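Lundivden desk, 5 months in

Posted June 26, 2021

Ok quick one, I have a call in a bit. Bought the Lundivden in February after my old glass desk finally got on my nerves (fingerprints, cold wrists, the noise of every mug). Paid extra for the bigger top. Ships in two boxes, mine came three days apart, so the legs sat in the hall doing nothing.

Assembly: fine. 42 minutes with my own screwdriver. The hex key in the bag is soft, toss it. Instructions skip a step with the crossbar, put it on BEFORE you tighten the legs or you'll be undoing everything like I did.

Color is pale, paler than the site shows. Wavy grain, which I like. Shiny by the window in the mornings, annoying on video calls.

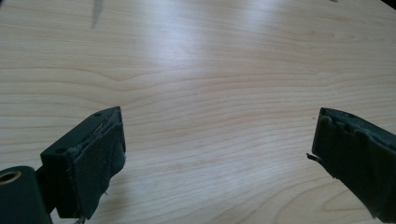

Dirceu Xavier wrote in the comments that his wobbled from week two and that Lundivden support just sent him more washers. Washers helped for a while, he says, then he gave up and bolted the back rail to the wall.

Mine doesn't wobble at sitting height but I did retighten everything once, in April I think. Typing is solid. Leaning on the front corner with an elbow, you feel a bit of give. Not a dealbreaker for me, might be if you draw or sew.

Compared it to the Civberg before buying. Civberg has a drawer and costs 57 dollars less, but the top is shorter and the legs splay out so you kick them constantly. Tried one at a freind's place, kicked it twice. 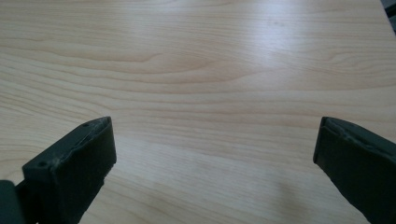
Cable tray is the weak part. Thin metal, two screws, holds a power strip and thats it. I ordered a cheap Holanda one for the other side. Also no holes for a monitor arm, clamp only, so check your clamp depth first.

Returns are 50 days, you pay freight. Keep the boxes.

Would buy again on sale. Full price, hmm, probably still yes. Will update if the crossbar starts squeaking.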